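Dec 15, 2024

Sigrun Haugland has talked me into the December choir concert again, on the grounds that I own black trousers. We have over 70 pages of music and I can sing maybe four of them. The rest I mouth, with feeling. Tonight we spent an hour on one Latin word – Normunds Avotiņš, at the piano, aged visibly.

My cold is no better. I asked to be moved to the back row and was told I was already in it.

Parking was $6.65, which I resent more than the Latin. Got home after ten, ate soup standing up, and hummed the alto line by mistake. I'm a bass. Another rehearsal tomorrow, and I still haven't found my folder.
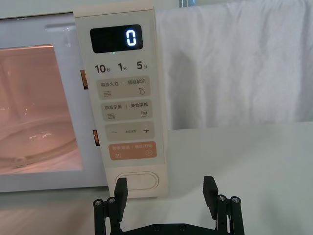 The microwave, light on, turntable in.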